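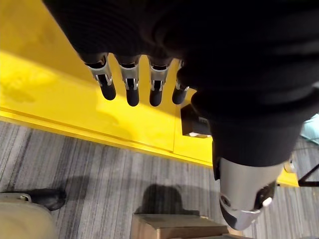 Black knit sleeve with ribbing along its upper edge.

Urnari says its new sweater won't pill. It has said this before.

November 23, 2023 - The knitwear company Urnari has put its Fleltatico line on sale through the Skavton chain, with a tag on each sweater promising "no pilling, ever." The cheapest one costs $58. Shoppers who remember the company's last big promise, a cardigan that was supposed to hold its shape in the dryer, may want to keep the receipt.

Pilling is what happens when short fibers work loose from the yarn, rub against a coat lining or a bag strap, and tangle into little balls. Tighter knits and longer fibers slow it down. Cheap soft yarn, lightly twisted so it feels nice on the rack, speeds it up. Urnari says it has solved the problem with a new finish on a wool and polyester blend. It won't say what the finish is or how many washes it lasts.

The proof on offer is a wear trial held in October. According to the company, 400 people took part and "almost all" were happy with how their sweaters looked at the end. Asked how long the trial ran, a spokesperson said 20 days. Asked how many times the sweaters were washed in that stretch, the spokesperson said that was left up to the wearers. There was no comparison sweater, and the wearers got to keep theirs for free, which tends to put people in a good mood.

Twenty days is not much time in the life of a sweater. Plenty of them look fine that long and go fuzzy under the arms by the end of winter.

"I'd like to see one after two winters and a backpack," said Itzel Gallegos, who mends knitwear at a shop in Cervantes and was sent a Fleltatico crewneck by a customer who wanted the cuffs shortened. She said the yarn was decent for the price and the seams were better than she expected. She also said a finish is a coating, and coatings wash off. "Maybe this one doesn't. They could show us the wash tests and I'd stop grumbling."

Urnari says wash tests exist and that it has no plans to publish them.

Then there is the guarantee. "Ever" turns out to have limits once you turn the tag over. Claims have to be made within six months of purchase, with the original tag, and the sweater must have been washed by hand in cold water and dried flat. Pilling caused by "normal friction" is left out. It is hard to think what other kind there is. Skavton said it will handle returns under its own store policy, and sent questions about the tag back to Urnari.

None of this makes it a bad sweater. At that price, a wool blend with sound seams is a fair buy, and the crewneck comes in a long fit that tall shoppers have asked for. But the same money would get a plain sweater and a fabric comb, with change left over.

The Fleltatico line is in Skavton stores now in black, gray and dark green. Urnari said a children's range will follow, and that it will carry the same promise on the tag.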